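Purple cable pulling the arm off target?
Posted by zuduvcombe

So our two-arm setup keeps faulting. Left arm reaches for a bag of pasta by the shelf, the Tindik controller throws an overload and everything stops. 2 faults in 3,000 cycles last November, now it's every session!
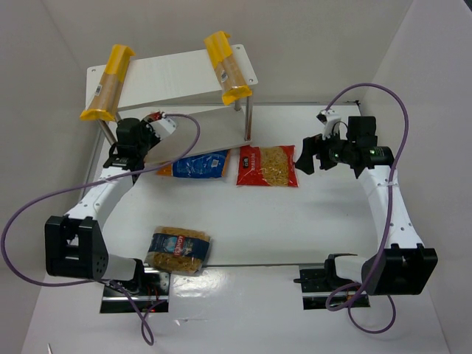
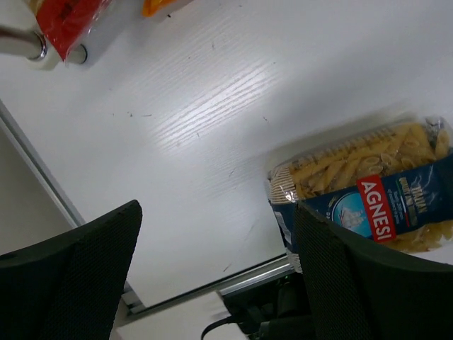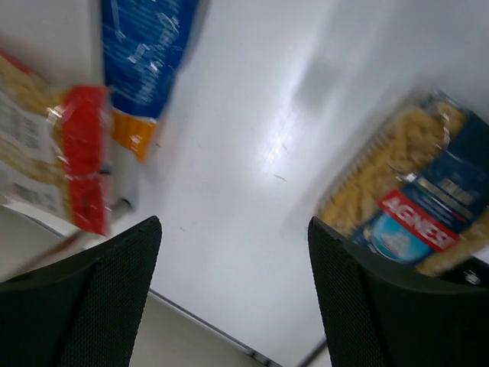
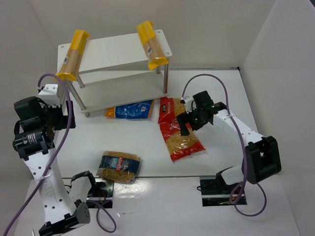 I've already redone the zero position (twice, ugh). Any ideas?

Yoo
Check your cable slack first. Mine faulted at cycle 2,832 and it was a loop tugging on the wrist. And hit the e-stop before you reach in, please.

vuvley
reinstall the firmware, worked for me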